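**Week 9 notes: house rules for arms that work near people**

Okay, picking up where we stopped last time (thanks to Shirley Li for asking the question that ate the last ten minutes!). I promised you the practical stuff, so let's leave the big standards documents for the reading list and talk about what you do at the bench.

My first rule is boring: write down the workspace before you power anything. I mean walls, cabinets, cords, sinks, the lot. A kitchen counter is a great test of this, and I'd pick one over a bare lab table any day.
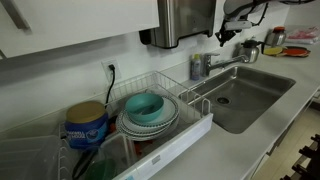

Second, speed. When I'm teaching a new motion I cap the tool at 200 mm per second, and I keep that cap until the whole path has run clean 13 times in a row. Nii Appiah thinks 13 is silly. Fine, pick your own number, but write it in the log *before* you start, okay?

Third, the stop button. One person holds it and does nothing else – no typing, no phone, no "can you just pass me that cup." Swap every 90 minutes at the very most.

Last one, and I'm fussy about it: power cords and water go on your risk sheet as separate lines. Last year's Skeler group lumped them together and I sent the sheet back twice.

For next time, fill in a blank risk sheet for your own setup and bring it on paper. Raymonde Grewal has spare copies.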